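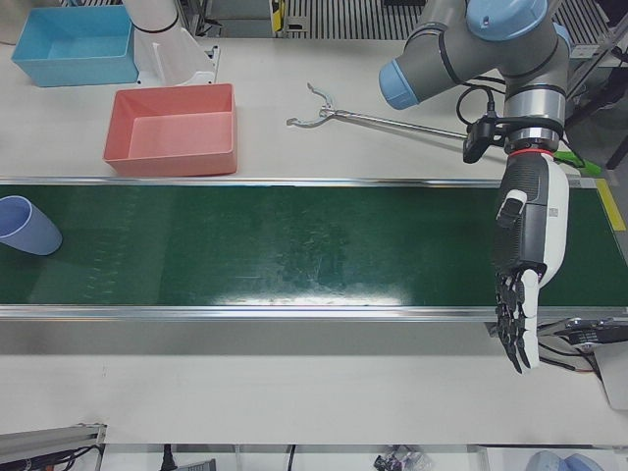
Jurketti brings its Puma borrow-a-cup program to Fulimton

FULIMTON, Feb 1, 2023 – I've been waiting a long time to write this one, so forgive me if I sound a little giddy. Starting this month, you can walk into any of 32 coffee shops, bakeries and snack counters in Fulimton, ask for your drink in a borrowed cup, and walk right back out with it. When you're finished, drop it off at any of the others. We call the program Puma (I picked the name, and no, I'm not taking suggestions).

I started Jurketti in Felavberg with a borrowed dishwasher and a trunk full of mismatched tumblers. I'd been buying coffee to go every morning, and my car floor was a disgrace. Friends kept telling me to carry my own mug, and I kept leaving it on the kitchen counter. I figured plenty of other people did the same, and that the shops could keep the mugs for us.

Felavberg took to it faster than I expected. The bakery by the bus station ran out of clean cups on the first morning and had to call us for more before lunch. We learned a lot from that. We deliver earlier now, and we pick up used cups on the same run, so the shops don't have crates piling up by the back door.

How it works

The deposit is $2, added to your drink order. You get it back in cash or on your card when you return the cup, whichever way you paid. There's no app and no account, and you don't have to give us your email. If you'd like to swap a used cup for a fresh one with your next drink, just hand it over and the deposit carries forward.

Cups can stay out for 15 days. After that the deposit is ours and the cup is yours, with no hard feelings. I have one at home that I use for pencils.

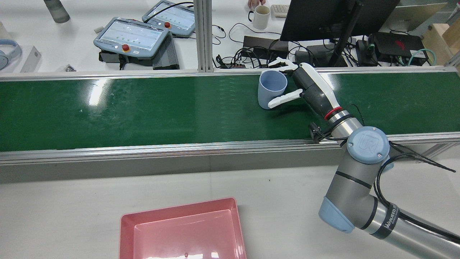
Do I have to rinse the cup before I bring it back?

Just pour out whatever is left and hand it in. We wash every cup at our own place before it goes back to a shop, so a quick rinse is nice but it's up to you. Please do take out tea bags, though. They dry like cement.

What it means for the shops

Joining is free for the first 4 months. After that, shops pay a flat monthly fee that covers delivery, washing and replacements, and it stays the same however many cups they go through. I've run a counter myself, and I know how maddening a bill can be when it jumps around with the weather.

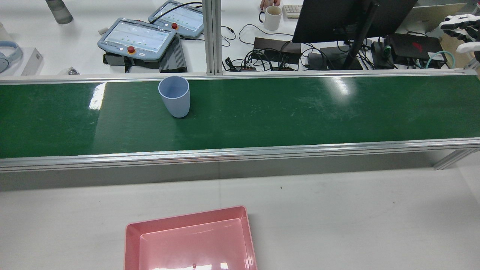 We also heard from owners who worried that the morning line would slow down. I had the same worry! In Felavberg the baristas set a stack next to the register and ask "borrow or paper?" along with the size, and that's the whole routine. Any Fulimton shop that wants us to stand behind the counter with them for the first morning only has to ask – I'll bring donuts.

Coming up

Soup bowls are next on my list. The lids have been giving us fits, so I'm not promising anything before October, but a couple of Felavberg lunch places are already eager to try them.

Shops that would like to join, and reporters who would like to talk, can reach us through the contact page on the Jurketti website. The full list of Fulimton return spots is there too, along with their opening hours.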